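Setting up the pushing task

Posted in October by the Nurstead bench team

By now you should have the arm homed and the Bullum software talking to it. If you haven't, go back a section, because nothing below will work and you'll blame me. This part covers the board, the blocks and the first recorded pushes for our language-following experiments. I've done it more times than I'd like, so I've put in the bits that used to catch me out.

1. Put the wooden board on the perforated table and line its front edge up with a row of holes. I do this by eye first, then check it with a square.

2. Fix the board down and try to shove it with your palm. If it shifts at all, do it again. A board that creeps during a session spoils every position you log afterwards, and you won't spot it until you plot the results.

3. Fit the rod to the arm. We don't use a gripper for this work, as the whole method is about pushing. Do the clamp up firmly, then try to twist the rod by hand.

CAUTION: Keep the arm disabled while your fingers are anywhere near the clamp. I mean properly disabled, with the button in - a paused program doesn't count.

4. Run the touch-off routine, called Brillano in the menu. It lowers the rod slowly until it meets the wood, then lifts it by 2 mm. That gap is what you want. Any lower and the rod scrapes, any higher and it starts riding up over the blocks.

5. Put out the 8 blocks. Scatter them or bunch them up as the trial sheet tells you. The grouped layouts are the harder ones for the policy, and they're the ones I'd like you to spend most of your time on.

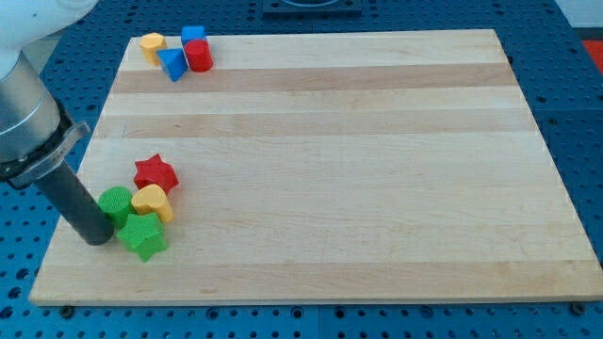

Nurstead, October

The layout we kept coming back to this month has two tight groups on the left, with a good stretch of bare wood between them and plenty of space over to the right. With the rod in beside the green cylinder and the green star, a command such as "push the green star away from the yellow heart" is a fair test. There's a red star in the same group, so the policy has to get the colour right as well as the shape.

6. Type the command into the box and press Go. Keep it short and say it the way you'd say it to a person. Please don't tidy your wording to help the robot along, as we want the messy phrasing too.

7. Let it run for 80 seconds, then stop it whether it has finished or not. Mark the trial as done, partly done or missed. If you're torn between two, pick the worse one.

8. Do 5 trials from each layout, putting the blocks back to their starting places every time. The Carrilho overlay shows the old positions faintly on the monitor, so you can nudge each block until it matches.

Note: shadows can confuse the tracker when blocks are touching. If a label flickers on screen before you press Go, move the lamp a little and wait for it to settle. Don't move the blocks to fix it, or you've got a different layout.

Note: a block that ends up off the board counts as a miss, even if the command was to push it that way. We argued over this one for ages and I lost.

9. When you've finished, lift the rod clear, disable the arm and save the session before you close the window. It doesn't save by itself yet. Sorry - it's on my list.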